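Cimero : la foire aux questions sur les webhooks

Mise à jour : 16 février 2025

Nos réponses aux questions que le support reçoit le plus souvent, souvent à des heures où personne ne devrait regarder un tableau de bord. Pour les détails de chaque champ, voir la référence technique.

Un webhook, c'est quoi au juste ?
C'est Cimero qui appelle votre serveur quand il se passe quelque chose, au lieu de votre serveur qui nous demande toutes les trois secondes s'il se passe quelque chose. Vous déclarez une adresse, vous choisissez des événements, et nous envoyons une requête POST avec un corps en JSON.

Que dois-je répondre ?
Un code 200, vite. Le corps de la réponse n'est lu par personne, inutile d'y mettre du soin. Si votre traitement est long, rangez l'événement dans une file d'attente, répondez, puis travaillez tranquillement. Un client nous renvoyait un 200 accompagné du mot « erreur » en majuscules. Pour Cimero, tout allait donc très bien.

Et si mon serveur est tombé ?
Nous réessayons, en espaçant les tentatives. Au bout de 40 échecs consécutifs, l'adresse est désactivée et le propriétaire du compte reçoit un courriel, généralement sur la boîte que plus personne ne consulte. Vérifiez cette boîte.
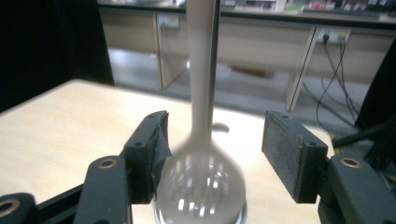

Pourquoi ai-je reçu deux fois le même événement ?
La livraison est garantie au moins une fois, ce qui laisse de la place pour la deuxième. Chaque événement porte un identifiant unique dans le champ event_id : conservez-le et ignorez les doublons. Le cas classique est une réponse partie trop tard, que nous avons prise pour un silence.

Les événements arrivent-ils dans l'ordre ?
Le plus souvent, oui. Ne bâtissez rien là-dessus. Une annulation peut vous parvenir avant la commande qu'elle annule, et votre base de données le prendra mal. Fiez-vous à l'horodatage contenu dans le message.

Comment savoir que la requête vient bien de vous ?
Par la signature placée dans l'en-tête. Calculez-la de votre côté avec votre clé secrète, sur le corps brut, avant que votre framework préféré n'ait eu l'idée de remettre les clés JSON par ordre alphabétique.

Puis-je tester sans toucher à la production ?
Oui, avec Endville, notre bac à sable. Les deux environnements ont des clés différentes. Les mélanger reste le premier motif de ticket, loin devant les vraies pannes.

Le connecteur Hunmont est-il toujours maintenu ?
Jusqu'en avril. Passé cette date, il faudra migrer vers la version 2 de l'API, dont les noms de champs sont enfin cohérents entre eux. Le guide de migration se trouve dans votre espace client, sous « Intégrations ».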